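Household Economics, Week 3: What a Kitchen Costs
Handout, 20/08/2019

1. Sticker price and the rest of it

The Mundance catalog offers a full kitchen for 2000 dollars. Read the small print and you'll find this excludes delivery (271), fitting (777) and, in a bold move, the handles. Add them up before class. Those of you who skipped week 2 should look up "add-on pricing" first.

A buyer who has already paid for the doors will pay nearly anything to open them. Economists call this lock-in – homeowners have other words for it. 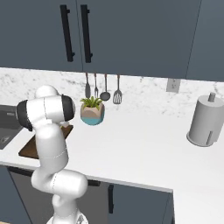 2. Sunk costs

Suppose you've put down a deposit of 600 dollars with Mundance, nonrefundable, and then Drurik offers the same kitchen for 900 less, all in. Most people stay put, having grown fond of their deposit. Work out what they lose by it.

3. For next week

Read the Bielecka case, skipping the appendix on grout. Bring one receipt from your own home with an extra charge you didn't see coming. Parking tickets don't count.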